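Home Blog Projects About Search

Teaching in a room that isn't there

Posted in April by Renzo Zuccaro
Filed under: Robots, Learning from examples

I've finally got going on the simulated half of the project, and I'm hooked! The plan is to collect 300 examples by steering the gripper through made-up rooms by hand, then train on the lot. As of last night I'm at 179.

Every example is me with a controller, watching through the wrist view and trying to move the way I'd like the arm to move later on. Rooms get a new look each time you reset (walls, pictures, the colour of the woodwork), so the policy can't just learn that dark tiles mean turn left. Konrad Ruchti put me on to that trick and I can't thank him enough.
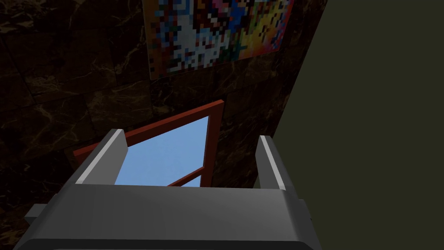 My first batch was far too tidy. I always came in from the same side at the same speed, and the model I trained on it went to pieces as soon as it started a bit off to one side. So now I start from silly places, drift off on purpose and then come back, and I keep those recoveries in. They're the best thing in the set!

I do throw some away. Long pauses are the worst, usually me reaching for my tea, and the model will happily learn to pause as well.

Next job is a short training run on 4 rooms, with 2 held back for testing. I've called this version Nidum, and if it behaves I'll put the recordings up for anyone who wants a go. Ferdinand Ortner has already asked for them, so I'd better get on with the other 121.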